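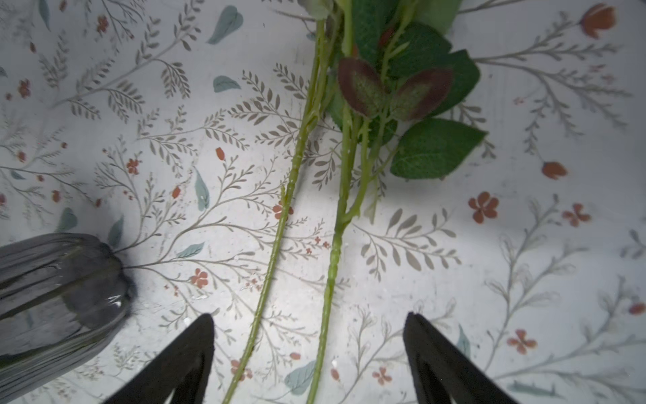

Artificial stem with reddish-purple leaves on a flower-patterned cloth.

Progress Report to the Lellus Fund
Divel Historic Motoring Meeting: Spring Reporting Period
Submitted by Ward Verbeke, Event Director

1. Purpose of this report

This report covers the work carried out under the Lellus Fund grant from the close of the last reporting period to the end of April. It follows the headings set out in the grant agreement. Financial statements are supplied separately by Lotte Jacobs and should be read together with section 4.

2. Entries and selection

Entries for the concours and the regularity run opened in January. The selection panel, chaired by Aníbal Londoño, has met twice and has confirmed all classes except Prewar Touring, where three owners have asked for more time to complete restoration work. The panel has agreed to hold those places until the end of May. If the cars are not ready by then, the places will be offered to the reserve list in the order in which applications were received.

The regularity run is limited to 40 cars under the terms of the road permit. That limit has been reached. The panel received a number of strong applications after the list was full, and we would like to discuss with the Fund whether a second start group could be considered for next year.

Judging sheets have been revised. Originality and mechanical condition are now scored separately, as the Fund's assessor recommended, and owners have been sent the new sheets in advance. 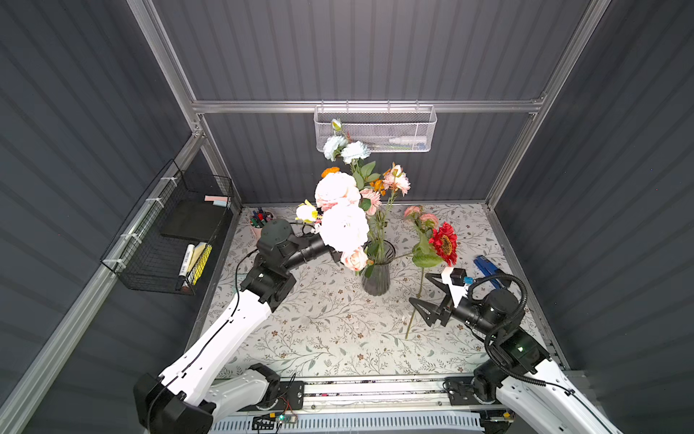
3. Site and route

The lease on the Brouwer estate has been signed for this year and the next. The upper lawn will be used for the concours, and the paddock will move to the gravel yard beside the east gate. This change was requested by the estate after wheel damage to the grass last year — repairs to the lawn have been completed at our cost and accepted by the estate manager.

The road route has been shortened to avoid the bridge works north of the village. Teun Cuypers has driven the new route twice in a prewar car and once in a modern support vehicle. He reported one junction where the sight line is poor for right-hand-drive cars, and a marshal will be posted there. The road book is with the printer.

Medical cover and recovery vehicles have been booked. The noise plan was approved with one condition: no engine may be started in the paddock before 8:30 a.m.

4. Ticket sales and budget

Advance sales stood at 1,666 at the end of April, compared with 1,564 at the same point last year. Weekend tickets account for most of the increase. Sales of family tickets are slightly down, and the price will be reviewed before the next sales period opens.

Spending is within budget under every heading except temporary fencing. The larger paddock requires 600 meters of fencing, which was not foreseen in the original plan. The added cost has been met from the contingency line, and no further draw on that line is expected before the event.
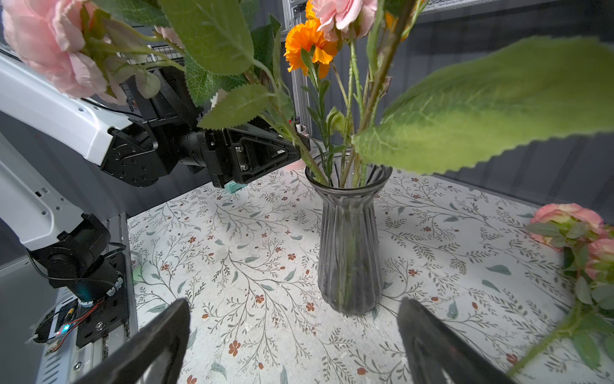 5. Training program

The apprentice program with Skilis is running one month behind schedule. The delay was caused by the late delivery of a replacement cylinder head for the training car. Toon De Haan, who leads the workshop sessions, has moved the bodywork module forward so that teaching time is not lost. All apprentices remain enrolled. The engine rebuild is now planned for May, and the car is still expected to take part in the Saloon class demonstration — a final decision will be made after the first road test.

6. Matters for the Fund's attention

We ask the Fund to approve the transfer of the unspent printing allowance to the training program, as described in the letter from Lotte Jacobs. We also ask for the names of the Fund's guests by the end of May, so that passes can be issued with the first mailing.

The next report will be submitted within six weeks of the event and will include final attendance, the judging results and the apprentices' completion records.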